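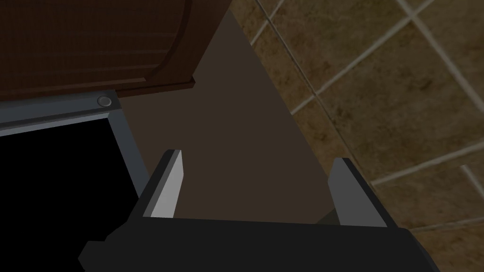
**Nerea Villalonga Ortuño**

# Desperdicio alimentario en el comedor de la residencia Lerwood

Memoria del proyecto de la asignatura Gestión de Servicios Colectivos

## 1. Objeto del trabajo

El presente trabajo estudia los restos de comida generados en el comedor de la residencia universitaria Lerwood, cuyo servicio de cocina está contratado con la empresa Pladetti. Se ha pretendido determinar en qué momento del servicio se produce la mayor parte del desperdicio y valorar qué medidas podrían adoptarse sin modificar el contrato vigente ni el precio de la pensión.

Quedan fuera del estudio los desayunos, que se sirven en régimen de autoservicio y cuyos restos se recogen junto con los de la cafetería, así como las pérdidas anteriores a la preparación (recortes de verdura, huesos y productos caducados en almacén).

## 2. Metodología

El pesaje se llevó a cabo durante 3 semanas lectivas, en los turnos de comida y cena. Los restos se separaron en 4 categorías: pan, guarniciones, plato principal y postre. Cada categoría se depositó en un cubo propio y se pesó al cierre del turno con una báscula Lestelik cedida por el laboratorio de la escuela. La tara se comprobó al comienzo de cada semana.

Se distinguió además entre el resto de plato, es decir, lo que el comensal devuelve en la bandeja, y el excedente de línea, formado por lo que se prepara y no llega a servirse. Esta distinción obligó a utilizar dos hojas de registro. En la primera semana algunas anotaciones se consignaron en la hoja equivocada; los datos afectados se corrigieron cuando fue posible identificar el turno y se descartaron en los demás casos.

El registro se completó con un cuestionario de 8 preguntas, anónimo y voluntario, relativo al tamaño de las raciones, al horario y al conocimiento previo del menú.

![](#)

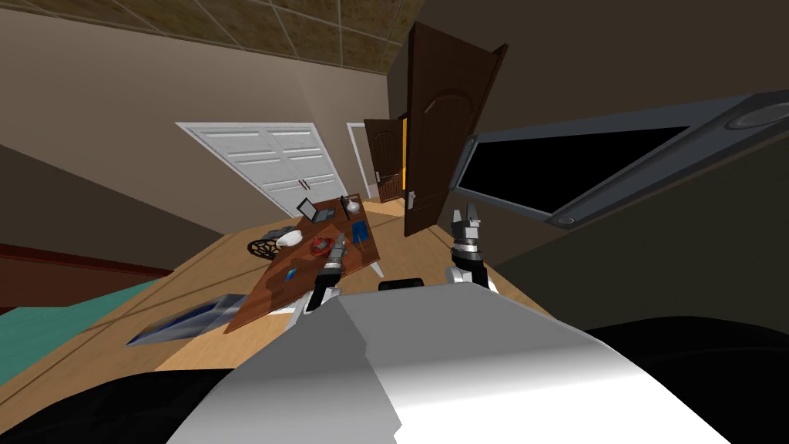
*Figura 1. Interior con mesa de madera, puerta marrón abierta y pantalla mural.*

## 3. Resultados

El peso total registrado fue de 701 kg. El excedente de línea superó al resto de plato en todas las semanas, lo que contradice la hipótesis de partida, según la cual la causa principal era el tamaño de la ración.

Por categorías, las guarniciones ocuparon el primer lugar, seguidas del pan. El postre apenas generó restos, con la excepción de la fruta entera, que con frecuencia se devuelve sin tocar y que la normativa del servicio impide volver a ofrecer. Las cenas del viernes presentaron el excedente más elevado, dado que buena parte de los residentes se ausenta durante el fin de semana sin comunicarlo a recepción.

Las respuestas al cuestionario procedieron en su mayoría del pabellón Paul, el más próximo al comedor, y no pueden considerarse representativas del conjunto. Entre quienes contestaron predominaba el desconocimiento del procedimiento para anular una comida. Varias personas solicitaron poder elegir media guarnición.

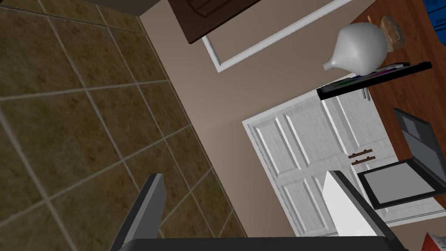

*Figura 2. Pavimento de baldosas grandes en tonos marrones y oliva, con juntas más claras.*

## 4. Propuestas

A la vista de los resultados se plantean las siguientes medidas:

- Habilitar un aviso de ausencia hasta las diez de la mañana del mismo día.
- Ofrecer media guarnición a petición del comensal.
- Trasladar el pan al final de la línea de servicio.
- Preparar la última tanda de las cenas del viernes según la afluencia de la primera media hora.

La cuarta medida requiere la conformidad de Pladetti, ya que afecta a la organización de los turnos de cocina. Las restantes pueden aplicarse por decisión de la dirección de la residencia.

## 5. Limitaciones

El periodo de observación no incluyó exámenes ni festivos, épocas en las que la asistencia al comedor varía de forma notable. Tampoco se dispuso del número exacto de comensales por turno, por lo que no ha sido posible calcular el desperdicio por persona. Se recomienda repetir el pesaje en febrero, una vez implantado el aviso de ausencia, con las mismas categorías y la misma báscula.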